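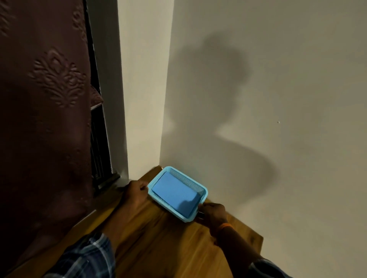
Blue mesh basket going into the corner by the window

Storage and Small Spaces > Shelves, sills and ledges
Corner shelf next to a window - basket or leave it bare?

torel_st_keerthana
Original poster

We have a wooden shelf top that runs from behind the bedroom curtain into the corner. It's been a dumping ground since we moved in. Mail, hair ties, chargers, the remote for a fan we don't own any more. I've put a light blue plastic basket in the corner and for now that's all that's allowed there.

What I'm stuck on is the shape. The basket is a rectangle and it's sitting on an angle. If I square it up to the wall it looks neater but then there's an odd gap on the curtain side, and the curtain drops down right there and catches on things. If I leave it on an angle I can grab both ends easily.

Questions:
Would you square it up or leave it?
Does light blue plastic look wrong on honey-coloured wood with a dark brown curtain? My sister says yes.
Is there any point in a basket at all, or will it just become a smaller dumping ground?

Keerthana Iyengar

marshmellow_road

Square it up. A thing on an angle in a corner collects dust in the triangle behind it and you'll never clean in there.

Colour is fine. It's a basket.

Samran W

I'd leave it on an angle if that's how it lifts out best. I have a similar shelf and the rule I use is that whatever sits on it has to come off in one go when I wipe down. If you have to fiddle with it you'll stop wiping.

What's going in it? That matters more than which way it faces.

Samran Wannasri

torel_st_keerthana
Original poster

Things I need on the way out and things that come in from the mail. Sunglasses, bus card, letters I have to answer. I was going to put the sewing bits in as well but I think that's how it fills up.

hattie_b

Don't put the sewing in. Sewing needs a lid.

I've had open mesh baskets for years and the fine mesh ones are good because small things don't poke through. The ones with big square holes are useless for anything smaller than a sock. The drawback is that fine mesh holds fluff. Warm water, dish soap, old toothbrush, leave it upside down on a towel.

clultlow_fan

I wouldn't put plastic near a window. Ours went chalky and one end cracked when I picked it up. It was a Clultlow one too, so not the cheapest. Go with cane or a wooden tray.

marshmellow_road

Depends which way the window faces and whether the curtain is shut most of the day. Mine has been on a south-side sill for years with no trouble. Cane sheds bits everywhere and you can't wash it properly.

clultlow_fan

Cane washes fine. Damp cloth.

marshmellow_road

A damp cloth isn't washing.

Samran W

Either will do the job. On the window though, I'd be thinking about damp before sun. Is there a gap where the frame meets the shelf? I can see the edge of a grille behind the curtain. My shelf has the same sort of join and when it rains hard from that side I get a wet line along the wood. I don't leave paper on that end overnight.

torel_st_keerthana
Original poster

There's a small gap at one end. It hasn't come through yet but we only moved in at the start of June so I wouldn't know. I'll run a bit of sealant along it. Letters can stay at the wall end.

The window does get sun until mid-morning but the curtain is mostly closed until I get up, which on a Friday is late.

hattie_b

Tie the curtain back! A heavy curtain hanging onto a shelf will sweep things off. I lost a mug that way. A hook in the wall and a strip of fabric is enough.

I like the curtain, by the way. Is the leaf pattern raised?

torel_st_keerthana
Original poster

Yes, it's embossed, you can feel it. It came from the Magalhães shop in Vunville, the one beside the bakery. The grey was sold out and I've ended up liking the brown more. It's a pain to iron so I don't.

deskdrawer

I'm going to disagree with everyone. Leave the shelf bare. A ledge that size beside a window is the nicest spot in a small room and people always fill it. Put the basket inside a cupboard by the front door, where you need a bus card anyway. Then you've got somewhere to put a cup of tea down.

Samran W

Not everyone has a cupboard by the front door.

deskdrawer

A hook and a bag, then.

hattie_b

I tried the bag. Everything goes to the bottom and you tip it out on the bed to find your keys. A shallow basket is better because you can see it all from above.

torel_st_keerthana
Original poster

No cupboard at the door, just a wall and the meter box. I did think about leaving it bare but I know what we're like. If there's no basket the letters will be back within two days, spread out along the whole shelf.

I've squared it up to try and the curtain does catch on it. It's going back on an angle until I get the hook in.

marshmellow_road

Fair enough. Pull it out when you vacuum.

clultlow_fan

Do you have something under it? Plastic feet or a hard rim can mark soft wood if it gets dragged in and out every day. A cork mat cut to size works, or felt dots from the hardware store. A tin of wax polish wouldn't hurt either if the top hasn't been sealed.

torel_st_keerthana
Original poster

Nothing under it yet. I'll get felt dots. I don't know if the top is sealed, water seems to sit on it so I think so.

Samran W

If water beads it's sealed. Skip the wax then, it only goes sticky in summer.

One more thing that helped here. Empty the basket on the same day each week, right out, onto the bed. Anything that's been in there for two weeks gets a proper place or goes in the recycling. Takes me less time than boiling the kettle.

hattie_b

Agree with this. And if you get a second basket, don't. I started with one and now I have a basket for the lids of the other baskets.

deskdrawer

Still say bare.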